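Schneidebrett

Das Schneidebrett, in Österreich auch Schneidbrett, regional Brettl, Brettchen oder schlicht »das Brett«, ist eine flache Unterlage, auf der Lebensmittel mit dem Messer zerkleinert werden. Es schützt die Arbeitsfläche vor der Klinge und die Klinge vor der Arbeitsfläche, wobei in den meisten Haushalten nur der erste Teil der Aufgabe ernst genommen wird. Von der Servierplatte unterscheidet es sich vor allem durch die Absicht des Besitzers.

Geschichte

Unterlagen zum Schneiden dürften kaum jünger sein als das Schneiden selbst. Gehackt wurde auf Steinen, auf Stammabschnitten und auf der Tischplatte. Aus der letztgenannten Gewohnheit erklärt sich der Zustand vieler alter Küchentische, für den im Antiquitätenhandel heute ein Aufpreis verlangt wird.

Im Mittelalter dienten flache Holzstücke zugleich als Teller. Das Abendbrotbrettchen, auf dem im deutschen Sprachraum bis in die Gegenwart Wurstbrote bestrichen und verzehrt werden, hält an dieser Doppelfunktion fest. Besucher aus dem Ausland vermuten gelegentlich, es seien die Teller ausgegangen.

Mit der Einbauküche des 20. Jahrhunderts erhielt das Brett einen festen Platz, häufig als ausziehbare Platte unter der Arbeitsfläche. Das Auszugsbrett bewährte sich als Ablage für Post. Seither liegt das Brett wieder obenauf.

Werkstoffe

Holz ist das älteste gebräuchliche Material. Bevorzugt werden dichte Laubhölzer wie Ahorn, Buche, Nussbaum und Eiche. Beim Langholzbrett verlaufen die Fasern parallel zur Oberfläche, beim Stirnholzbrett stehen sie senkrecht dazu, sodass die Schneide zwischen die Fasern gleitet, statt sie zu durchtrennen. Stirnholzbretter gelten als klingenschonend. Sie sind außerdem schwer genug, um ihren Besitzer an den Kauf zu erinnern, sooft er sie zur Spüle trägt.

Kunststoffbretter, meist aus Polyethylen, sind leicht und größtenteils spülmaschinenfest. Mit der Zeit entstehen Furchen, in denen sich Speisereste halten, daneben ein Farbton, der in keinem Katalog vorkommt und zuverlässig auf Möhren zurückgeht.

Bambus ist botanisch ein Gras, wird im Handel aber gern zwischen den Hölzern einsortiert. Er ist hart und wächst schnell nach. Verleimte Bambusbretter können stumpfe Messer zur Folge haben.

Glas, Granit und Marmor lassen sich leicht reinigen und ruinieren jede Klinge in kurzer Zeit. Beim Schneiden auf Glas entsteht zudem ein Geräusch, das Mitbewohner aus der Küche vertreibt. Manche Hersteller haben daraus die Konsequenz gezogen und nennen das Produkt Dekorplatte.

Bauformen

Viele Bretter besitzen eine umlaufende Saftrille. Sie nimmt beim Tranchieren austretende Flüssigkeit auf und gibt sie auf dem Weg zur Spüle an den Fußboden ab. Verbreitet sind ferner Griffmulden, Grifflöcher, Gummifüße und abgerundete Ecken. Wendebretter haben eine Seite mit Rille und eine ohne; in der Praxis wird fast immer dieselbe benutzt.

Zu den Kuriositäten zählt das Modell Hirkness der Firma Roussel, das mit einer eingelassenen Waage ausgeliefert wurde. Diese wog verlässlich, solange auf dem Brett nicht geschnitten wurde. Der Konkurrent Onham antwortete mit einem 30 Millimeter starken Brett ohne jede Zusatzfunktion und verkaufte davon im ersten Jahr 3770 Stück.

Hygiene

Ob Holz oder Kunststoff hygienischer sei, wird mit einer Ausdauer diskutiert, die man sich beim Abwasch wünschen würde. Holz entzieht Keimen durch Trocknung die Feuchtigkeit, und einige Arten enthalten Gerbstoffe mit hemmender Wirkung. Kunststoff verträgt dafür höhere Temperaturen. Entscheidend sind in beiden Fällen gründliches Reinigen und vollständiges Trocknen sowie getrennte Bretter für rohes Fleisch und für Speisen, die nicht mehr erhitzt werden.

In Großküchen ist dafür eine Farbkennzeichnung üblich. Häufig steht Rot für rohes Fleisch, Blau für Fisch und Grün für Obst und Gemüse, doch weichen die Systeme voneinander ab. In Privathaushalten entscheidet die Frage, welches Brett gerade sauber ist.

Pflege

Holzbretter werden mit warmem Wasser und etwas Spülmittel gereinigt und hochkant getrocknet. In der Spülmaschine verziehen sie sich oder reißen. Gelegentliches Einreiben mit lebensmittelechtem Mineralöl oder Leinölfirnis ohne Zusätze hält die Oberfläche geschlossen. Olivenöl kann ranzig werden und wird trotzdem regelmäßig empfohlen. Tiefe Schnittspuren lassen sich abschleifen, gegen Zwiebelgeruch gelten Salz und Zitrone als Hausmittel.

Siehe auch

Hackblock, Frühstücksbrettchen, Küchenmesser, Arbeitsplatte 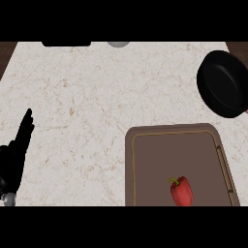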